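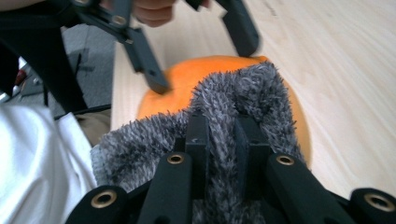 Thanakorn Khunthong wrote in to ask why the people in a film seem to move smoothly when a film is only a pile of still pictures, and whether the answer is the same for a cartoon. It is the same, up to a point. The rest of this page explains how it works.

Home Films Sound Animation Make Your Own Glossary

How Still Pictures Become a Moving Film
Reading time: 5 minutes

A film is a long row of still pictures. Each picture is called a frame. When the frames are shown one after another, quickly enough, your brain joins them together and you see movement.

Most cinema films show 24 frames every second. That number is called the frame rate. It is often written as 24 fps, where fps stands for "frames per second". Television programmes in Britain are usually made at 25 frames per second.

How slow is too slow?

If you show only two frames per second, you see two separate pictures and a jump between them. At 11 frames per second, many people begin to see movement, but it looks jerky. At 24, most movement looks smooth. The change is gradual, and it depends on what is moving. A slow cloud looks fine at a low frame rate. A fast cricket ball does not.

Early silent films had no single fixed rate. The camera was often turned by hand with a crank, so the speed depended on the operator's arm. When sound arrived, this became a problem. If sound is played back faster or slower, voices become higher or lower. Film makers needed a steady rate, and 24 became the usual one.

What the projector does

A film projector does not pull the film past the lamp in one smooth movement. If it did, you would see a blur. It does this:

1. A small claw pulls one frame into place.
2. The film stops.
3. Light shines through the frame and the lens throws the picture on to the screen.
4. A spinning shutter blocks the light.
5. The claw pulls the next frame into place while the screen is dark.

The screen is dark for part of every second, but you do not notice. To reduce flicker, many projectors have a shutter with two blades or three. A two-bladed shutter shows each frame twice before moving on, so 24 frames give 48 flashes of light in a second.

Most cinemas now use digital projectors. These have no claw and no strip of film. The frames are stored as computer files. The frame rate is still usually 24.

Why a single frame can look blurred

Stop a film during a running scene and look at the runner's feet. They are probably blurred. The camera's shutter stays open for a short time while each frame is recorded, and the feet move during that time. This is called motion blur.

Motion blur helps. It makes one frame lead into the next. If every frame is perfectly sharp, fast action can look choppy. Stop-motion films, made by moving a model a little and photographing it again, have no natural motion blur. It is one reason they have a look of their own.

Animation

In drawn animation, every frame needs a picture, but not always a new one. Animators often use each drawing for two frames. This is called working "on twos". One second of film then needs 12 drawings instead of 24.

The short cartoon Stokeck, made in Bragança, was drawn mostly on twos. The finished film uses more than 3,000 drawings. In one part a fox slides down a roof, and the animators switched to a new drawing for every frame because the slide looked uneven on twos. That part alone took 54 drawings.

Try it yourself

You need a small pad of sticky notes and a pencil.

Draw a dot at the bottom of the last page. On the page in front of it, draw the dot slightly higher. Carry on until the dot reaches the top. Hold the pad at the glued edge and flick through from back to front with your thumb.

Now make a second book with bigger gaps between the dots. Flick it at the same speed. The dot will seem to travel faster, and the movement will be rougher.

Words to know

Frame: one still picture in a film.
Frame rate: how many frames are shown each second.
Shutter: the part that blocks light or lets it through.
Motion blur: the smear left by something moving while a frame is being recorded.

Related pages
What Does a Film Editor Do?
Sound Effects in Sivomwood
Why Films Have Credits
Drawing a Storyboard
Inside the Stostevport Picture House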